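## Cleaning out an old desktop tower

I love this job! An hour at the bench, a soft brush, and a tower that sounded like a hair dryer goes back under the desk purring. I do ours every July, before the real heat sets in.

Shut the machine down, pull the plug, then hold the power button in for 6 seconds. Lay the case on its side on a bare table (carpet is a terrible place for this, all that static) and touch bare metal on the chassis before you reach for anything inside.

**What I keep in the drawer**

- a 1-inch natural bristle paintbrush, never used for paint
- canned air, kept upright
- cotton swabs and rubbing alcohol
- a muffin tin for the screws, one cup per stage

Start at the top and work down so you only chase the dust once. Hold each fan still with a fingertip while you blow it out, and use short puffs. The heatsink fins are the best part. Brush along them, never across, and watch the gray felt come rolling out!

If you're taking the heatsink off, run the computer for ten minutes first so the paste softens, then unplug and twist gently before you lift. Wipe the old paste away with alcohol and put on a fresh dot the size of a grain of rice. 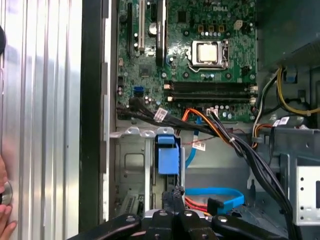

Ilham Tuhumury wrote in to say the rice grain was too stingy on an older chip with a big lid, and that a small X of paste spread much better. Fair enough, I tried the X on our kitchen computer and it's been running 35 degrees Celsius at idle, so I'm a convert.

While the side is off, wash the front filter in lukewarm water with a drop of dish soap and let it dry overnight. Tuck the cables away from the fans with a twist tie (bread bag ones are perfect, just choose paper or plastic with no bare wire poking out).

Screws go back in finger-tight first, then a quarter turn with the driver.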